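首页 > 资料室 > 台式机翻新 > 装配与检修 > 第4章

分类：立式主机 / 拆装步骤 / 硬件检查

Mindthorpe 台式机翻新手册
第4章 打开机箱、检查与更换部件

文件编号 1390，修订日期 2020-08-22

4.1 本章范围

本章用于立式旧主机的开箱检查，以及硬盘、显卡、内存、处理器和电源的拆装。外壳清洗见第3章，装系统和抹除硬盘数据见第6章。一体机、笔记本和小型主机不适用，那些机型的内部固定方式差别很大，另有单独的册子。

各步骤按机箱侧放、主板朝上的姿势来写。文中说的“近侧”指靠近操作者的一边，“远侧”指对面一边。左右以操作者面对工作台时为准。如果你习惯把机箱转过来放，请自行换算方向，尤其是拆硬盘和抽显卡那几步。

只换一个部件时，不必从头做到尾。先做完4.3和4.4，再翻到对应的小节，最后做4.12和4.13。

4.2 准备

下列物品放在手能够到的地方：

- 十字螺丝刀，中号和小号各一把。库房配发的 Kosex 螺丝刀套装可以用，刀头磨圆的请换掉。
- 防静电腕带，带夹子和导线。
- 9 格螺丝盒，每格贴标签。
- 软毛刷、吹气球。
- 无绒布、清洁酒精。
- 导热硅脂一支。
- 防静电袋，大小各若干。
- 纸胶带和细头记号笔。
- 手电或可调角度的台灯。
- 本机的登记卡。

台面要平，能承受整机重量，而且不能一推就晃。条板式的铝台面可以用，但小螺丝容易卡进板条之间的缝里，拆螺丝之前先把螺丝盒拿近，拧下来一颗放一颗。需要临时搁置的电路板不要直接放在金属台面上，下面垫防静电袋或防静电垫。

注意：台灯不要夹在机箱壁上。灯座的重量会让薄钢板变形，侧板以后很难扣严。

4.3 断电与放置

1. 从系统里正常关机。开不了机的机器跳过这一步。

2. 电源后部如有开关，拨到“O”。没有开关的直接进行下一步。

3. 拔下电源线。电源线拔下后放到看得见的地方，不要留半截插在插座上。

4. 拔下显示器、键盘、鼠标、网线和其他外接线。接口相同的线用纸胶带做记号。

5. 按住机箱前面的电源键，再等 30 秒，让残余电量放掉。

6. 检查光驱里有没有光盘，前面板有没有插着的存储卡或U盘。有的话取出，装进小袋，和登记卡夹在一起。

7. 将机箱放倒，可拆的侧板朝上。双手托住底部和顶部慢慢放，不要抓着前面板提，塑料卡扣承受不住。

8. 转动机箱，让后部接口朝左，前面板朝右。

9. 戴好防静电腕带，夹子夹在机箱没有喷漆的金属部位。

注意：夹子夹在漆面或塑料上不起作用。实在找不到裸露的金属，可以夹在机箱后部的螺丝上。

警告：本章所有拆装都在断电状态下进行。唯一需要通电的是4.13，做到那里时手和工具都应离开机箱内部。

4.4 取下侧板

1. 先看侧板的固定方式。常见的有后部手拧螺丝、侧面拉手和顶部锁扣三种。带锁孔的机器要先确认锁已打开。

2. 手拧螺丝式：松开螺丝，侧板向后推一小段，再向上提起。

3. 拉手或锁扣式：拉住拉手不放，掀起侧板的一边，再整块拿开。

4. 侧板推不动时，不要用螺丝刀去撬边。检查有没有漏掉的螺丝，有些旧机器在贴纸下面还有一颗。

5. 侧板内侧如果贴有部件示意图，请保留，清洁时也不要用酒精擦。

6. 把侧板竖着靠在不碍事的地方，漆面朝外。

打开之后先不要碰任何东西，看一遍，闻一闻。有焦味、有鼓起或漏液的电容、有水迹、有虫壳，都记到登记卡的“初检”一栏。有焦味的机器到此为止，转到 Leblanc 工位做电源单独测试，不要继续通电检查。

4.5 认清内部位置

不同机型的布局会有出入。本节按一台带“DELL”字样主板的立式机箱来说明，其他机器可以对照着找。

这台机箱侧放后，银色电源在近侧，朝上的一面贴着黑底白字的规格标签，标签左边另有一张白色小贴纸。电源左端有一个蓝色塑料释放片。绿色主板占据左边和中间，显卡横插在处理器插座的近侧，内存插槽在插座的远侧。右边是金属硬盘架和一束供电线、数据线，右下角的托架里有一块硬盘。

动手前请做两件事。一是用手机拍下线缆的走向，整体一张，主板接头附近一张。二是给将要拔下的线贴胶带编号，线上写一个号，对应的插座旁边也贴一个同样的号。红黄橙黑的细线是供电线，它们的接头形状各不相同，一般不会插错；容易弄混的是数据线和前面板的小接头。 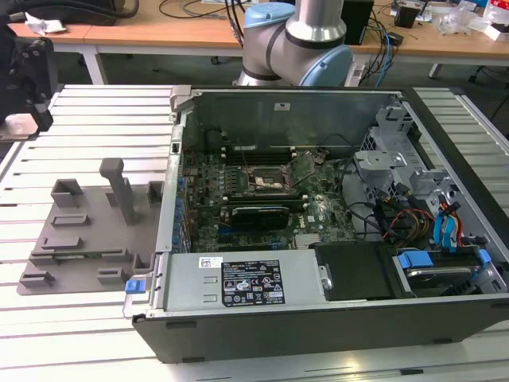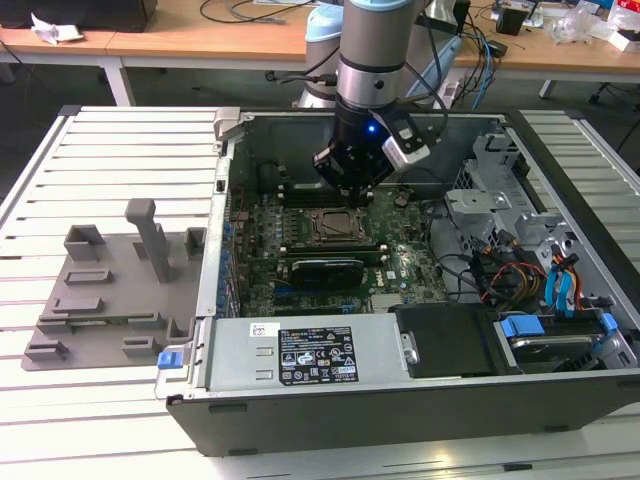

两图为同一种摆放方式，侧板已取下，硬盘都在机箱右下角。

4.6 拆下硬盘

1. 找到硬盘两侧的蓝色塑料夹。有的机型叫提手，有的叫导轨卡。

2. 先拔数据线。捏住接头本身，带金属弹片的先按下弹片，沿接口方向直着拔。不要拉线。

3. 再拔供电接头。这种接头比较紧，可以左右轻轻晃动一点点，每次幅度要小。上下晃会折断硬盘一侧的塑料舌片。

4. 拇指和食指同时向内捏两边的蓝色夹，把硬盘平着抽出。只松开一边硬拉，夹子很容易断。

5. 硬盘出来以后放在防静电袋上，标签朝上。取硬盘编号，填入登记卡。

6. 硬盘旁边如有黑色塑料盖，看它是否妨碍拔线。妨碍的话先取下，单独放好，装回时别漏了。

注意：硬盘不要叠放，也不要立着靠在工具上。机械硬盘从很低的地方倒下也可能受损。

注意：未经抹除的硬盘不得离开工作间。需要过夜存放的，锁进 Vovivbridge 柜，并在柜门的登记纸上写明编号。

4.7 拆下显卡

1. 查看显卡有没有额外的供电接头，有的话先拔掉。小功率的卡通常没有。

2. 到机箱后部找到挡片的固定件。用螺丝固定的拧下螺丝，用塑料压板固定的把压板扳开。

3. 找到插槽末端的卡扣。卡扣往往被散热片挡住，从旁边用手指去够，够不到时用塑料撬棒，不要用金属螺丝刀。

4. 一手压住卡扣，一手握住显卡的上边缘，向上直提。先松后部挡片一端，再松另一端也可以，但倾斜角度不能大。

5. 手指不要碰金色触点。显卡装入防静电袋。

6. 暂时不装回显卡的，把后部空位用挡片封好。

如果主板自带显示接口，拆掉显卡之后可以改接主板接口检查画面。登记卡上要注明用的是哪一个接口，不然下一位接手的人会以为机器没有显示。

4.8 拆装内存

1. 把内存插槽两端的卡扣向外扳开，内存条会自己弹起一点。

2. 捏住内存条的两端，向上取出。

3. 用无绒布蘸少量酒精擦触点，等完全挥发再装。不要用橡皮，碎屑会掉进插槽里。

4. 插槽里的灰用吹气球吹，吹的时候机箱略微抬起一侧。

5. 装回时先对准缺口。缺口不在正中间，方向反了插不下去。

6. 两个拇指分别压住两端，均匀用力，直到卡扣自己合上。听到声响以后再看一眼卡扣是不是完全竖直。

成对的内存要插在同一组插槽里。插槽的颜色分组或编号以主板上印的为准，印字看不清就查该机型的资料。原来怎么插的、插在哪几个槽里，拆之前就应当记下来了，如果没有记，看开箱时拍的照片。

注意：主板下面常有一小块是悬空的，压内存时主板会微微弯曲。弯得明显就停下来，检查主板螺丝是否齐全。

4.9 处理器与插座

只有更换处理器、更换硅脂或怀疑插座有问题时才做这一节。

1. 拆散热器之前，先拔下风扇接头。

2. 有导风罩的先取下导风罩。

3. 按对角顺序松散热器螺丝，每颗先松半圈，轮一遍，再逐颗松到底。

4. 散热器拿不起来时，左右轻轻转动，让旧硅脂脱开。不可直接向上猛拔。

5. 把散热器底面朝上放，擦掉旧硅脂。

6. 压下插座旁边的拉杆，向外移开，再抬起。金属压框随后可以掀开。

7. 捏住处理器的两条边垂直拿起，放进专用托盘或防静电盒。

8. 用手电斜着照插座，检查触点有没有歪斜、发黑或沾上硅脂。

9. 插座空着的时候，盖上塑料保护盖。没有保护盖的，把金属压框合上，拉杆扣好，并且不要在它上方传递螺丝和工具。

注意：插座触点歪了不要自己拨。记到登记卡上，整块主板送检。

装处理器时先认清角上的三角标记和边上的缺口，轻轻放下，应当自然落平。没有落平就拿起来重放，任何时候都不要往下按。压框合上，拉杆扣到位，这时会感到阻力，属于正常。

新硅脂取米粒大小一点，点在处理器金属盖中央。散热器放平后按对角顺序上螺丝，力度以拧到停为止，不再加力。最后插回风扇接头。忘记插风扇接头是返工单上最常见的一条。

4.10 更换电源

电源整只更换，不拆开外壳。

警告：电源外壳内有带电部件，断电后仍可能存有电荷。外壳上的螺丝一律不动。

1. 拔下主板主供电接头。接头侧面有卡扣，按住卡扣再拔。

2. 拔下处理器供电接头。它多半在处理器插座附近，被线挡着，不要漏掉。

3. 拔下硬盘、光驱和显卡的供电接头。

4. 把各路线从理线夹里退出来，拢到电源旁边。

5. 拧下机箱后部的电源固定螺丝，放入螺丝盒第 6 格。有的机型只用释放片固定，有的是螺丝和释放片并用，两样都要检查。

6. 有释放片的，压住或推开释放片，电源沿滑轨方向移出一小段，再提起来。

7. 核对新旧电源的规格标签。接头种类、外形尺寸和安装孔位都要一致，额定功率不低于原来的。

8. 装入时先让电源滑到位，再上螺丝。全部螺丝先带上几圈，最后统一拧紧。

规格标签不要撕，也不要往上面贴编号纸。编号纸贴在旁边的金属面上。

4.11 除尘

除尘放在拆完之后、装回之前。

1. 主板用软毛刷从远侧往近侧刷，力度要轻。电容一排排立着的地方，刷毛顺着排的方向走。

2. 插槽、接口和散热片缝隙用吹气球吹。

3. 硬盘架和托架里的积灰用布擦，边角带毛刺的地方戴手套。

4. 电源只从外面吹风口，不往里面伸任何东西。

5. 吹风扇时用手指按住扇叶，不让它转。

6. 电池周围如果有白色或绿色结晶，取下纽扣电池，擦净后换新。

普通家用吸尘器不要伸进机箱。它会产生静电，也会吸走跳线帽。

4.12 装回

顺序与拆卸相反：电源、处理器和散热器、内存、显卡、硬盘，最后理线。

1. 每接好一根线，撕掉对应的一对编号胶带。全部撕完，说明没有漏接。

2. 供电线束走在硬盘架和主板之间，不要压在内存或风扇上面。

3. 数据线弯折处留出弧度，不折死角。

4. 硬盘推入托架，直到两边的蓝色夹都扣住，轻拉一下不动。

5. 检查螺丝盒。某一格里还有剩余螺丝，就回到对应的步骤去找位置。

6. 拿起机箱轻轻倾斜，听有没有东西滚动。有声音就重新打开检查，不可通电。

7. 纸胶带、工具、擦布全部拿出机箱。

侧板先不装，等首次通电正常以后再装。

4.13 首次通电

1. 摘下腕带，手离开机箱。

2. 接显示器、键盘和电源线，打开电源后部的开关。

3. 按一次电源键。看风扇是否转动，听有没有异响或连续蜂鸣。

4. 进入设置界面，核对内存容量、硬盘是否识别、日期和时间是否正确。换过纽扣电池的机器需要重新设定时间。

5. 停留几分钟，看处理器温度是否稳定。温度一直往上走的，立即关机，回到4.9检查散热器。

6. 关机，拔电源线，装回侧板，立起机箱。

7. 在登记卡上填写更换过的部件和检查结果。

通电后常见的几种情况：

风扇不转，也没有任何灯。检查电源后部开关、主供电接头和前面板开关线。三处都没有问题，再换电源试。

风扇转，没有画面。确认显示线接的是哪个接口。然后只留一条内存，换槽试。还不行就取下显卡，用主板接口试。

开机几秒就断电。多半与处理器供电接头或散热器有关，也可能是主板背面有螺丝造成短路。

找不到硬盘。换一根数据线，再换一个接口。设置界面里该接口可能被关闭了，一并查看。

提示机箱曾被打开。在设置界面里清除该提示即可，不影响使用。

下一节：第5章 整机测试与贴标

读者留言

· 6月份按上一版做的，那一版没写电源释放片，我对着螺丝孔找了半天。现在补上了，谢谢。

· 请问内存擦触点一定要酒精吗？手边只有屏幕清洁液。
 回复：屏幕清洁液里可能有别的成分，不要用在触点上。没有酒精就用干的无绒布擦。

· 编号胶带那个办法好用，不过便宜的纸胶带放两天就掉，我改成小标签旗了，绑在线上，撕的时候也不留胶。

· 我的机箱电源在上面，硬盘在前面竖着放，4.6 基本对不上。能不能出一个这种布局的？
 回复：已经记下，下次修订时考虑单开一节。拔线和取放硬盘的注意事项仍然适用。

· 4.9 的第6步，我这台拉杆特别硬，压下去的时候有吱嘎声，吓得松手了。后来看资料说这个型号都这样。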